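Visten Slotted Storage Baskets
Item 258, Cadach shelf and counter range

Overview
Visten baskets are open-top plastic baskets with slotted side walls, intended for shelves, sorting counters, pantries and supply rooms. The slots let air through and keep the weight down, and they let you check the contents without lifting the basket off the shelf. The baskets are sold singly or in mixed-color sets.

Colors
Standard colors are green, black and yellow. Color is molded through, so scratches do not show a different shade underneath. All three colors share the same tooling within a size and can be mixed in one stack. Slight variation between production lots is normal. For a close match across a large order, ask for a single lot when ordering.

Walls and rim
The side walls carry rows of slots. Slot pattern depends on the model: narrow rectangular slots on some, upright oblong slots on others. The large basket has a thick rolled rim, which stiffens the long walls and gives a smooth edge for carrying. There are no separate handles to come loose. Grip the rim on the two short sides when the basket is loaded.

Shelf use
Baskets stand directly on a flat shelf and can be placed side by side with no gap. On a light wood shelf the green and black models sit next to each other in a single row, with yellow baskets stacked at the right-hand end. A basket set down at a tilt on the one below should be straightened before anything is put in it.

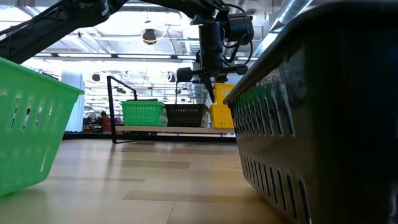 Stacking and nesting
Empty baskets of the same size nest for storage. Turn them the same way around before nesting. Do not stack a loaded basket on an empty one. Maximum stack height for loaded baskets on an open shelf is 3. Different sizes should be stored in separate stacks.

Cleaning
Wash by hand with warm water and mild detergent. Use a soft brush for the slots. Do not use solvents, scouring powder or a heat gun. Let the baskets drain upside down and dry fully before nesting, or they may stick together.

Not suitable for
Liquids, loose powders, or parts smaller than the slots. For small parts, fit the Asutholm liner (item 309), a solid-wall insert sold separately. The liner fits the large basket only.

Ordering
Large basket, single: item 258
Mixed-color set, green, black and yellow: item 1021
Asutholm liner, large: item 309
State the color with each single basket ordered. Orders with no color given ship in black. Sets cannot be split or reordered by color.

Returns
Unused baskets may be returned in the original wrap. Baskets that arrive with a cracked rim or a broken slot bar are replaced; keep the carton until the claim is settled.

Distributed by Panasiuk. Product contact: Marta Horobets, storage and shelving.
Page revised 4 May 2021.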